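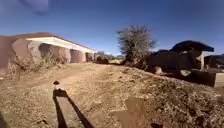
CARNDEN, 27/10/2018

Visiting the Zerkden track: your questions

By the site office
Reading time: 3 min

Same questions keep coming in by email so here they are in one spot. Will add more when there's time.

Where do I start?
At the long low building with the white fascia. Big pale boulder out front, hard to miss. The wide dirt part runs right alongside. Walk with the building on your left and keep going.

Can I park by the building?
No. Parking is at the Gromero road gate, 410 yards back. Yes there are tire ruts next to the building, those don't mean you can park there. Deliveries only.

How long is the walk?
The full loop is about 4000 yards. Most people take an hour and a bit. Longer with kids.

Is it paved?
No, dirt the whole way. Wide and dusty by the building, then a narrow path through the grass. Uneven in places. Strollers with big wheels do OK on the first part, small wheels not so much. Wheelchairs: call first, we can tell you how the ground is that week.

Is there shade?
Very little. The narrow stretch is open country, low scrub and grass, sun right on you. Hat, sunscreen, more water than you think. The trees you see way off in the distance are further than they look.

Water? Restrooms?
Both at the gate. Nothing along the track. Fill up before you set off.

I heard the path is easy to lose. Is it?
Not really. It's reddish and the grass on both sides is straw colored this time of year, so it shows up well. It does bend left as you head for the buildings. Stay on the dirt and follow the bend, dont cut across.
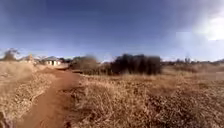 The narrow stretch, with dry grass on both sides.

Why can't I walk through the grass?
Burrs, holes, snakes in warm weather. Also it takes forever to grow back once its trampled. Long pants are a good idea even on the path.

What about fire?
No smoking past the gate, no stoves, no grills, no exceptions. Grass is very dry. If there's a fire notice up at the gate the whole track is closed, please don't climb over.

Dogs?
On a leash, yes. Check paws after for burrs. Bags are at the gate, take them out with you.

Can I go in the long building?
Not at the moment. Fine to look from outside. Keep off the pillars and don't sit kids up on the boulder, it gets hot.

What is the building anyway?
Old store sheds, from when the Bélanger place was a working ranch. The ranch was 618 acres back then, 246 of that is open to walkers now.

Best time to come?
Early. Light is nicer and it's cooler. May is the month for green grass, if green is what you're after. By fall everything is brown and gold, some people like that better.

Do I need to book?
Not for under ten people. Bigger groups and schools, email a week ahead. Two weeks is better.

Is there cell service?
Patchy. OK at the gate, comes and goes after taht. Tell someone when you plan to be back.

Contact: Zerkden track office, Carnden | © 2018 Zerkden Track | Back to top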